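Flenis Room, long table and floor around it: walk-round checklist, June

Checked by Njål Berge. The form is the Casach one, so the questions are theirs. The comments are mine. I've been asked to keep them short and I have, mostly.

1. Table stable and level?
Yes. I leaned on both ends and it stayed put. The form wants a load figure too. The Turcotte sheet says 400 pounds, which I have no way of checking and don't much believe.

2. Table covering flat and secure?
Partly. The cloth is white with a pale yellow grid, and it hangs over the front edge in folds. Someone has written "secured" in last month's column. Secured with what? I found no clips. A person getting up in a hurry could take the cloth along, and everything on it.

3. Loose fabric kept away from electrical items?
No. There's a crumpled gray cloth near the middle of the table and a black cable draped over it.

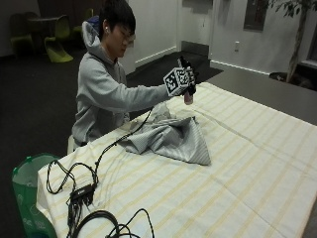 I was told the gray cloth gets folded at the end of every session. Maybe it does. I'd still like a hook or a shelf for it, and I'd like the cable to go somewhere else in the meantime.

4. Drinks and open containers kept away from cables?
No. A small pink cup with a white rim stands on the near corner, and a tangle of black cable starts right by it. I don't care whether there's anything in it. The Bastel guidance says 20 inches of clearance, and a rule like that only works if cups are never put on that corner in the first place. Marked as a fail.

5. Walkway beside the table clear?
Marked "yes" last time. I can't see how. There's a green shopping bag upright on the floor at the corner, a white plastic bag with a light blue print, and a jumble of small colorful items and black cords packed in next to it. Move the lot.

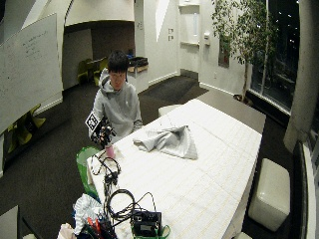 6. Cables tidy, with no strain on plugs or connectors?
No. Part of the tangle hangs off the table edge with small connectors and a clip on it -- just where a knee or a bag strap would catch. The form suggests ties every 50 centimeters. Fine, but ties won't help if the slack still goes over the side. The thick bundle on the tabletop is better, up to the point where it splits into thin loops going left and right. 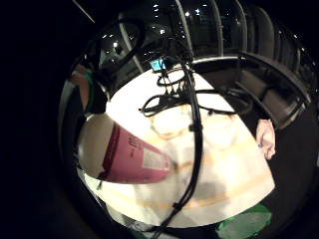

I'd pass the thick part and fail the rest, but the form has one box, so it's a fail. Shorter leads would do more good than another reminder on the door.

7. Follow-up
3 fails, one partial. Cup and bags to be moved today, cables by the next check. I'll look at it myself before I sign anything -- a note saying "done" won't do.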